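Ackah Teaching Lab
Robot Learning from Demonstration
Handout 4: Collecting bimanual demonstrations
Prepared by Ekua Sulemana. Revised October 6, 2022.

1. Two ways to record a task

A demonstration is a time-stamped record of observations and actions, made while a person performs the task. In this course it is produced in one of two ways.

Teleoperation. The operator moves a leader device and the arm follows. Observations come from the robot's own cameras and actions are the joint commands. Every recorded action is one the arm has already carried out, so reach and speed limits are respected by construction. The cost is time. Operators are slow through a leader device and get little sense of contact force.

Hand-held grippers. The operator carries the gripper and does the task directly. A camera on the tool records the view the policy will later receive, and the action is recovered from the motion of the tool and the opening of its jaws. No arm is needed during collection. The operator can, however, make motions the arm cannot repeat, and these have to be filtered out afterward.

The two methods give data in different coordinate frames. Do not mix them in one training set without converting tool poses to a common base frame (see Handout 2).

2. Operator procedure

Close both jaws fully and open them fully before the first episode. The width calibration reads these two limits.

Start each episode with both tools in view of the head camera and hold still until the recorder tone.

Keep wrists within the cone marked on the Plarkance reach chart. A motion that is easy for a human shoulder may be out of range for the arm.

Move at an even pace. Pauses in mid-task are learned as pauses.

If the object slips, recover and continue. Mark the episode as "recovery" in the log. If the object leaves the work surface, stop and discard.

Do not touch the object with bare fingers once recording has begun.

3. Episode log

Each episode gets one line: operator initials, task code, object code, start time, outcome. Outcome is one of success, recovery or discard. Kwaku Asante keeps the list of task codes; ask him before adding one. The course set, Futholm, holds 576 episodes after filtering, and 97 of these are marked recovery.

4. Synchronizing the views

Each tool camera and the head camera run on separate clocks. Align them to the recorder tone first, then check the alignment on a visible contact event, such as the first frame in which a pad touches the object. If the two methods disagree by more than 2 frames, trust the contact event and report the file to Senyo Osei.

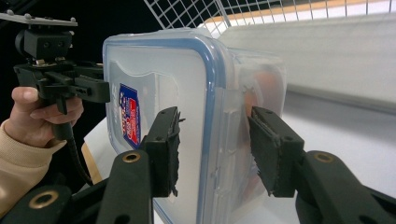
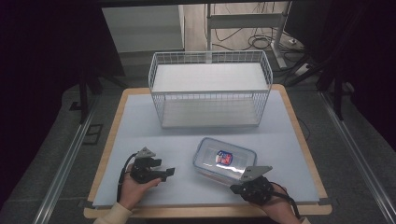
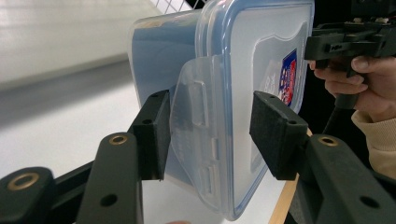 Visibility is the main reason for keeping all three streams. A tool camera gives good detail near the jaws and very little elsewhere, and a held object can hide most of what lies beyond it. The head camera gives the layout of the table but can lose the contact points behind a hand or a finger. The clear food container is a hard case for both. Its walls are translucent, so a depth estimate tends to fall on whatever is behind them, and the most dependable features are the blue rim of the lid and the small printed label. In the head view the right gripper overlaps one end of the container, and the grasp there has to be judged from the tool cameras. Where the label is also lost to view, mark the object pose as unknown for those frames and leave the gap unfilled.

5. Exercise

Take any 4 episodes from the Futholm set. For each, find the first contact frame in all three streams and report the offset from the tone. Then replay the tool path in the Faka simulator and list the frames in which the arm exceeds a joint limit. State whether you would keep, trim or discard the episode. Submit a single table and one paragraph of comment to Adom Atinga before the November lab session.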